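Robot Manipulation, Unit 4: Handling clothes on hangers

These notes go together with the Flenside reading. Please read them before the practical.

In the last unit we treated objects as rigid. A shirt does not allow this. Its shape depends on where it is held, and the state has too many dimensions to write down. The Plavent method therefore does not try to model the cloth. It learns from demonstrations, and it uses two views together: one from the head of the robot and one from a fixed camera at the side.

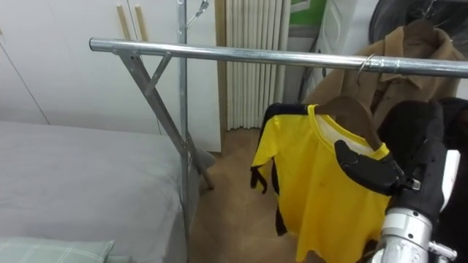
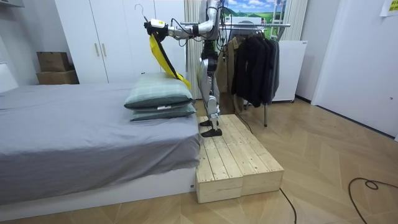

Robot Manipulation - Course Handout - Page 41

Compare what each view gives to the policy. The head view shows the fingers against the collar area and the hook over the rail. The side view shows the posture of most of the robot and the distance between the arm and the bed, but the gripper's hold on the hanger is small in it.

The policy predicts a chunk of 10 actions, carries out the first 4 and then predicts again. Shorter chunks react faster, but the motion becomes nervous. Longer chunks are smooth, and they miss a hook that swings.

In the Ayala comparison, 3 conditions were tested: head view only, side view only, and both. With the head view only, most errors came at the moment of release. With the side view only, most errors came at the grasp. Please note that the hanger was always the same type, so we cannot say much about other hangers.

For the practical, bring your Stalteck login and prepare a short answer to this: which view would you remove first if the network is slow, and at what stage of the task?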